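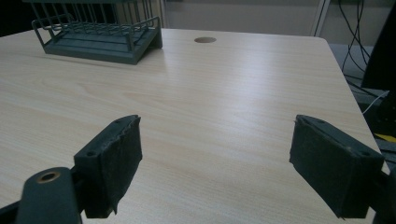
Keyvan Kermani has been repairing and selling second-hand furniture in Clornell for longer than I've lived here, and I'd been meaning to get him talking over a coffee for ages. He's very funny about what people ask for. "They come in wanting oak, dark, heavy, like their gran had," he told me, "and then they see something pale and they go quiet." I do get it! A light tabletop with a beige wood grain and a soft rounded corner is just easy to live with, and I say that as someone with a permanent bruise on one hip from the square sort.

So how did he start? With a bus fare and a broken chair, apparently. He bought it for 38 pence at a jumble sale, glued it on his mum's kitchen floor and sold it to a neighbour by Thursday. "I thought I was rich," he said. "I bought chips."

The shop, Andar, came much later (it used to be a shoe mender's, and you can still smell the polish by the back door). Rent is his big worry now. It went up to 434 pounds a month in September, and he's had to stop taking in wardrobes — they take up too much floor and hardly anyone has the stairs for them.

I asked if he'd ever give it up. He laughed and went to see to a customer who wanted a drawer knob.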